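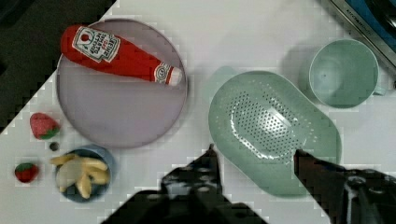 I have wanted to see the teleoperation floor at Dukura ever since my cousin started sending me teasing little texts about it, and last Thursday they opened the doors to visitors for the afternoon. I figured I'd get a slide deck and a walk past some glass. Nope! You get a badge, a paper cup of very weak coffee, and they march you straight up to the tables where the work goes on. The first station I landed at was all toy kitchen stuff: a plush-looking ketchup bottle lying across a big round plate, strawberries next to it, a banana with its peel fanned out in a little bowl, and a mint-green colander and cup over on the right side. My youngest would have cleared that table in ten seconds flat. It takes a robot (and the person driving it) a good bit longer.

Our guide was Bradley Hartley, who has been driving these arms for 19 months and talks about them the way my uncle talks about his tractor. He told us there are two ways they show a robot a task. One is by hand, where you grab the arm itself and push it through the motion while it keeps track of where its joints go. The other is by remote, with a pair of handles they call the Dawber. You squeeze, the gripper closes. You turn your wrist, it turns. The small camera at the gripper feeds a monitor beside your chair, and the good drivers barely look up from it.

There were 23 of us on the tour and they split us into two groups, so I got to stand right behind a driver for a while. She was moving toy food onto plates, one piece at a time, then setting everything out in a different arrangement and going again. Each go is called an episode. The whiteboard by the door said 594 for the week so far, and somebody had drawn a little crown over the number.

What surprised me was how much they throw out. If the driver hesitates too long, or bumps the dish and has to fix it, the episode gets a flag and someone looks at it later. Bradley said a fix is sometimes worth keeping, so the robot sees what recovering from a fumble looks like, but a long dither in midair is no good to anyone. I asked how long before a new driver gets smooth. He said two weeks for the hands and longer for the patience, and then he offered me the handles.

So, my turn -- and I was terrible! The job was one strawberry, onto the plate. The handles are lighter than I expected and there's a tiny lag, so small you'd swear it isn't there, except that your hand is always a hair ahead of the gripper. I closed too early twice. Then I came in from the side and shoved the poor thing along the table like a hockey puck. Depth is the killer, because on the monitor you can't easily tell if you're over the thing or still above and behind it. Bradley's tip was to watch the shadows of the fingers on the tabletop and come down until they meet. That helped a lot. It took me 13 tries to get one strawberry where it belonged, and the people behind me clapped, which was kind of them.

The other half of the floor is the Erkeck room, where they do the hands-on kind of teaching. It's quieter in there. A man was guiding an arm through folding a dish towel, elbow and all, and he had the loosest grip I've ever seen -- two fingers and a thumb. If you hold on too hard the motion comes out jerky, he said, and the robot will learn the jerks right along with the fold. I liked this room best and could have stayed an hour.

A few practical notes if you go. Parking is around the back by the Ziltska warehouse, not in the front lot, and the sign is easy to miss. Wear closed shoes or they'll hand you a pair of ugly rubber covers. Get in the first group if you can, as we ran over and the second group got a shorter turn on the handles. There's a sandwich place across the road that closes at 3, so eat before. The next open afternoon is in September and my cousin has already put my name down.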